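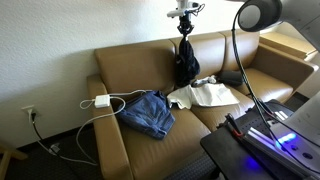 Figure 2. Sofa with clothing on the seat and a dark garment held up.

4.2 Clothing left on seating
Sofas collect laundry. In the Lilto diaries (118 entries, September) the sofa came up more than the bed or the chair. Mostly jeans, then pale cloths.

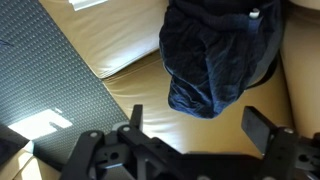 Rieger and Reuter put this down to seat depth. We are less sure. Deep seats hide small items in the seams, true, but the diarists rarely mention seams. They mention chargers, which stay plugged in and get burried under denim. 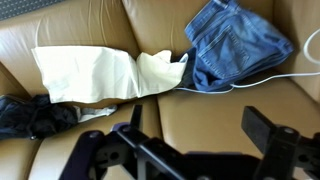 2 min read

Sorting by fabric weight took almost 90 seconds per pile. Sorting by owner took longer, dark items especialy.

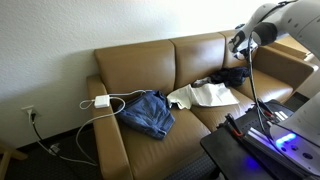 Which item should be picked up first?
The one on top, then anything lying over a cable.

Pile order was not recorded in the Jindholm homes. See Section 5.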